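Category: Standards and Practice / Meeting Minutes
Search this site Enter keywords

Varnstead Working Group on Bench Robot Practice
Minutes of the meeting held 18th May

Present: Shobha Kaimal (Chair), Saranya Rajan (Secretary), representatives of Jomel and Reddy. Apologies were received from Hundamen.

1. Minutes of the January meeting
Approved with one correction to the spelling of a member's name.

2. Draft rule on two-arm stations
Ms. Rajan presented clause 2. Members agreed that both arms must be stopped before any person reaches over the work surface. Reddy asked that the word "stopped" be defined. The Secretary will circulate wording.

3. Cable routing
The group discussed whether arm cables should be secured to the table frame at fixed intervals. Jomel considered a fixed interval too strict for short runs. The clause was referred back for redrafting.

4. Handling of cords and other flexible items
The Chair noted that comment 133 on the public draft asked for separate guidance on soft and flexible items.
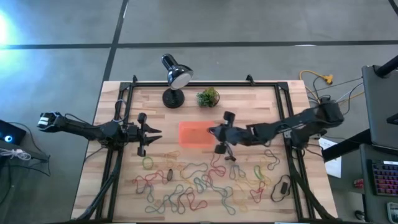

It was agreed that such guidance should cover the layout of items before a task begins, the clearance between facing grippers, and the removal of items not needed for the task. Ms. Rajan and Reddy will prepare a first text.

5. Floor area
Members supported a requirement that walkways beside a station be kept free of trailing cables. Carried, with Jomel abstaining.

The meeting closed at 2 p.m.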